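Bread room notebook, October 2019
Stirkdale starter trials, rye and white

Carrying on from the back of the old book, which is full. The old one is on the shelf over the sink if anyone wants the May figures.

Started three jars this morning from the same mother. Jar A is fed on Comgate white, jar B on the Hokham dark rye, jar C half and half. Same water for all of them, out of the filter jug. I gave each jar 200 g flour and 200 g water. Lids resting on, not screwed down. Rubber bands at the starting level.

Kofi asked why we are bothering with the white at all when the rye has always been quicker. The reason is the Gaete loaf. It wants a mild starter, and every time we have built it from the rye jar the crumb came out tight and grayish and the crust went dark before the middle was done. I would like to know if that is the rye itself or just that we were using it too late.

Notes through the day:

Jar B moved first, as expected. Domed top, smells like apples. By lunch it was well past the band. Jar C was behind it and jar A was doing very little, a few bubbles against the glass and nothing on top.

Mid afternoon B had started to sink in the center. C was at its peak or close to it. A had finally got going and was level with where C had been at lunch. I should have checked more often between lunch and then, because I can't say when B turned over.

End of day A doubled. Smell is milky, hardly sour. Left all three out overnight by mistake – they were supposed to go in the fridge. Fed them again first thing and discarded the rest into the cracker dough.

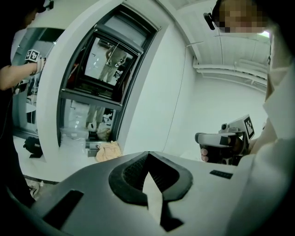

Second day I mixed a test dough from jar A only. 300 g white flour, 200 g water, salt, and 154 g of starter because that is what was left after I kept some back. I know the number is awkward. Shanti will tell me to scale it properly and she is right, but I wanted to see a dough before the weekend orders and didn't want to wait for another feed.

Mixed by hand, rested, folded, rested, folded again. Stickier than I like at the first fold. By the third it held its shape on the board and the surface was smooth. I stopped at four folds. The old book says six for this flour but whoever wrote that was using a wetter dough, and it was the old mixer too.

Shaped it round, into the small basket with rice flour, covered, cold overnight.

Baked next morning in the lidded pot. Lid off for the last part. Good color all over, one ear, a bit lopsided because I cut it too close to the edge. Crumb is open near the top and tighter at the base, so probably a little underproofed. Flavor mild. Much nearer to what the Gaete loaf should be than anything we had in May.

Shanti tasted it and said it needs more salt. Kofi said it was fine. I think more salt, but I'd like to change one thing at a time, so salt stays where it is until the proof is sorted out.

Things that went wrong or might have:

The scale by the window drifts. It showed 4 g with nothing on it after I wiped it down. I zeroed it and it was fine afterward, but jar C may have been short on its first feed. Use the other scale for starters until this one gets new batteries.

Somebody put the Hokham rye back in the Comgate bin. I caught it by color before feeding jar A. Bins now have tape on the lids as well as the fronts. Please read the tape.

The thermometer in the proofing cupboard reads higher than the one on the counter even when they sit side by side. Don't know which is right. Kofi is bringing one from home to compare.

Next:

Same dough again with a longer proof, nothing else changed. One loaf from jar C alongside it, same weights. Jar B is only for the rye tins from now on – I don't want to keep testing it in white dough when we know what it does.

Shanti wants to try drying some of jar A on parchment as a backup, given what happened to the last mother. Good idea. She'll need a tray and the low shelf of the cupboard for a couple of days, so please leave that shelf clear.

Also need: rice flour, tape, blades for the cutter. Ask at Stirkdale if the next white delivery is from the same milling, and write the batch number in here when it arrives.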